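Notes for the tabletop session (week 4, October)

Hi all, welcome back. These are my notes from the board plus the stuff I said out loud and forgot to write down. If you missed class, read these first and then email me, in that order please!

We're still on surfaces. Last time was floors, and I know a few of you got tired of hearing me talk about floors, so this week it's the work table. I mean a plain white one, the kind you'd find in a studio or a break room or your aunt's sewing corner. I picked white on purpose. A wood grain table hides nearly everything (crumbs, pen marks, the ring from your coffee), and a white one hides almost nothing, so you get to see what you're doing to it.

Start with the table clear. And I mean clear, with your phone and keys somewhere else too. Get your eyes down low and look across it toward the light before you touch anything. You'll see more from that angle in ten seconds than you will standing over it for five minutes.

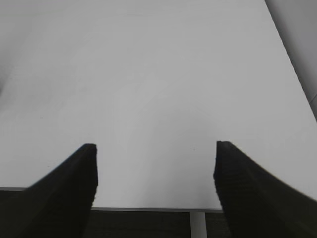
Once you've had your look, do the dry pass. Soft cloth, folded in four, long strokes going away from you, and turn the cloth to a clean side when it starts to drag. Most people want to go straight to the spray bottle. I did too for years! But if there's grit on there and you wet it, you've made yourself a nice gray paste and now you're rubbing it into the finish.

Then the damp pass. Damp means you can't squeeze a drop out of the cloth. Plain water with a tiny bit of dish soap is fine for this course. Willy Aerts, who taught me most of this back when I was at Van Damme, used to wring his cloth out, hand it to you, and make you try to wring it again. If you got water out of it he'd go do it over. I still hear him when I'm cleaning my own kitchen.

Somebody asked about store-bought sprays. I keep a bottle of Promora at home and I like it okay, but for the exercise let's all use the same thing so we can compare. Go easy on anything that promises shine. A matte top is supposed to look matte, and once you've got a shiny patch in the middle you'll be staring at it forever.

Edges and corners, then. If the table has rounded corners, follow the curve with your thumb behind the cloth and go around the rim in one go. People stop at the corner, lift, and start again on the next side, and that's where the smudge sits. Do the back edge too, even if it's up against a wall. Pull the table out if you have to.

Okay, part two, which is putting things back. This took up more of the class than I planned, but it was a good argument so I let it run.

The rule I gave you was one thing at a time. Put one thing down, step back, and ask whether it has a job on this table. A lamp does. A pencil cup probably does. A drink is a funny one, because everybody wants one and it's usually the first thing to come back after you've cleaned.
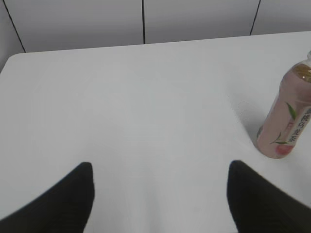
I'm not going to tell you to ban drinks. I'd never follow that rule myself. What I do is give the drink a side, and it stays on that side. I'm right-handed and I keep mine on the left so I don't clip it reaching for the scissors, but a couple of you said you'd rather have it by your good hand, and fine, try it for a week and see. Cap on when you're not sipping. Anything cold gets something under it, and anything colored gets watched, especially pink and red. Berry drinks on a white top are bad news if they dry.

For a dried ring, lay a damp cloth over it for 3 minutes and let it soften. Don't scrub. If there's still a shadow, do it again.

For next time: clear one table at home, do both passes, then put things back one by one and write down what you decided about each. Half a page is plenty. The reading is the Fuvstead packet, page 291, just the part on work surfaces (skip the bit on stone, we'll get there). Papers go in the tray outside room 565.

Bring your own cloth, I'm running low.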